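Monday, late

Read the new depth results on the train and again after dinner. I want to get down what I think before I talk to Jianguo tomorrow and he talks me out of it.

The short version is that the consistency filter works, but for a smaller reason than we put in the draft. We run two depth networks on every driving clip, compare them pixel by pixel, and throw out the pixels where they disagree by more than the threshold. The planner then trains on what is left. Themba ran it over the full street set, 3,214 clips, with three seeds. Lane-keeping error came down on all three. Good. I was ready to write that up as it stood.

Then I sorted the clips by how much the filter had removed. Almost all of the gain comes from the 100 clips at the top of that list. Take those out and the filtered and unfiltered planners are very hard to tell apart. So the claim that filtering improves the labels everywhere is wrong, and section 4 has to be rewritten. What we can say is that a small number of bad clips were hurting training and the filter finds them.

I spent the afternoon going through the top of the list by hand. Shadows are a big part of it. One network treats a hard shadow edge on asphalt as a step in the surface and the other does not. Reflections are the other part. Glass between the camera and the road puts faint shapes over the pavement, and both networks try to place them at some distance, usually different ones. The mask for the hood is also too tight. It was drawn for the Ollico mount and never redone after we changed to the Jilura one, so a strip of our own car has been going into training as road. That one is my fault. I redrew the mask before I left and checked it on a handful of clips.

I kept one clip open most of the day because it has all of this at once, on an ordinary residential street with a car ahead of us.
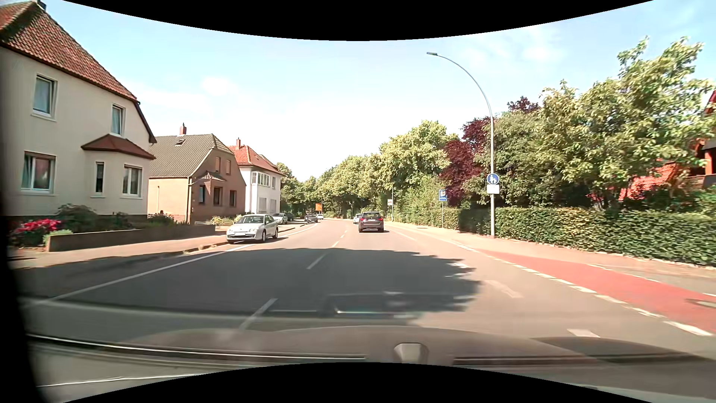 Tree shadow across the lane, with faint reflections over its lower part. Hood at the bottom.

Themba thinks we should drop the second network and train a small classifier to flag clips like this. It would be cheaper. I would rather keep the disagreement score, which needs no labels, and report it per clip instead of per pixel. He has a point about the run time, though. The full pass takes all night on the Nikolovski machine and we share that with two other projects.

To do: rerun with the new mask, same seeds. Plot gain against fraction removed. Ask Jianguo if the threshold was ever tuned on the test streets. I hope not. Call the dentist.

Bed.

2 comments
3 shares

Recent entries
Mask problems, again
Notes on the Molletti baseline
Why the seeds disagree
October reading list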